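Handout 4 – Automation in the packing hall
Course teacher: Nerea Carrasco

At Daltier, the sorting of fruit was handwork until March. Now the packers prepare the tasks for the gripper and check its results.
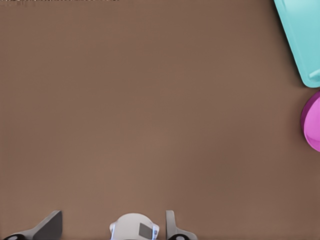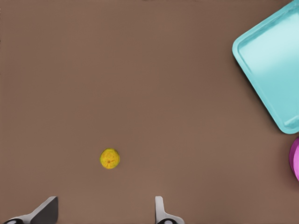

What changes most for the packers?
Their hands rest more, but their attention does not. One packer now follows 50 trays in a shift – before, she filled them herself. Please read the interview with her before the next class.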